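# tabletop-pairs: two arms, one table, a lot of spoons

Hi! If you've landed in this folder you probably want to know what the recordings are, how they're laid out, and whether you can train on them without swearing at me. I'm Liette Beaudoin, I ran most of the collection, and I'm writing this README in February 2019 while I still remember which folder is which.

## What's in it

The set has 1,000 episodes of a two-armed robot doing small kitchen-ish jobs on a table. Every episode is one try at one task, driven by a person from start to finish. There are 14 tasks, and the full list with the exact wording is in `tasks.txt` (please use that wording and don't fix my grammar, the task strings are matched literally in the loader).

Most of them are the sort of thing you'd do while clearing up after breakfast: take the spoon out of the glass, move the glass to the other side, slide the bowl over, put a toy in the container, hand something from the left arm to the right. A few are harder. I'm fond of the handovers, and I'm also the reason so many of the handovers are slow. Sorry about that — I drive like my grandmother.

Each episode folder holds:

- `head/` the head view, one picture per step
- `joints.csv` joint angles for both arms, left first
- `grip.csv` gripper opening, 0 is closed and 1 is open
- `note.txt` whatever the driver typed afterward, often nothing

The head view is the one you'll want to start with. I left in all the clutter, on purpose. My first try at this (a tiny set we called Collier, you may find traces of it in the script names) had one object on a bare table every time, and the model we trained on it fell apart the second somebody left a mug out. So for this one the rule was that the things you don't need stay on the table along with the things you do.
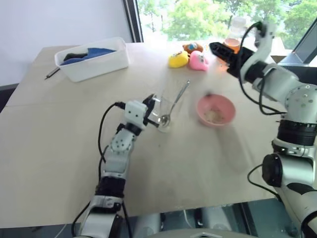 *Left gripper at the rim of the glass, spoon still inside. Head view.*

Clear things are the trouble, by the way. The glass and the bottle are both see-through, and in the Tridach depth maps they come out as holes, or as a patch of table, or as something in between that flickers from step to step. We ended up leaving depth out of the release completely. If you really want it, write to me and I'll dig it out, but I wouldn't build anything on it.

## How we drove it

We used the Skistia hand controllers, one for each arm. Squeeze to close the gripper, let go to open it. New drivers did 30 practice episodes that we threw away before we kept any of theirs, and you could see people get a lot smoother by the end of that!

Drivers picked the starting layout themselves. I gave them a task and told them to move things around between tries, turn the bowl, swap the toys, whatever. Some people got really into it and some people nudged the glass an inch and called it a new layout. You'll notice which is which.

## Things that will bite you

**Light.** Plenty of episodes were recorded facing a window, and we did nothing about it. The far side of the table can get very bright. I'd rather you trained with it than around it, but check your exposure handling first.

**Idle arm.** In one-arm tasks the other arm is still in view and its joint values are still logged. It isn't always perfectly still either, drivers fidget. Don't assume zeros.

**Failures.** They're in there. Look at `outcome` in `index.csv`: 2 means done, 1 means partly done, 0 means it went wrong. Version one of the index had this column flipped, so if you downloaded in October please get the new one.

**Names.** "Bowl" and "dish" are the same object in the notes. So are "tub," "box" and "container." I only cleaned up the task strings.

## Splits

Use `train.txt` and `held.txt`. I split by driver, so nobody in the held set shows up in training. If you make your own random split your numbers will look lovely and won't mean much.

---

Contact: Liette Beaudoin, Ó Ceallaigh Lab | © 2019 Ó Ceallaigh Lab | Back to top

**Comments (3)**

**mplover:** Is gripper opening the commanded value or the measured one? They drift apart for me when it's holding the glass.

**Liette B.:** Measured! Commanded got lost in the export and I haven't found a way to get it back. I'll add a line to the README.

**tenpin_j:** Loader chokes on empty note.txt files. Skipping them fixed it for me.

**Related**

- collier-single: the older one-object set
- skistia-bridge: controller scripts
- Notes on splitting by driver
- tabletop-pairs changelog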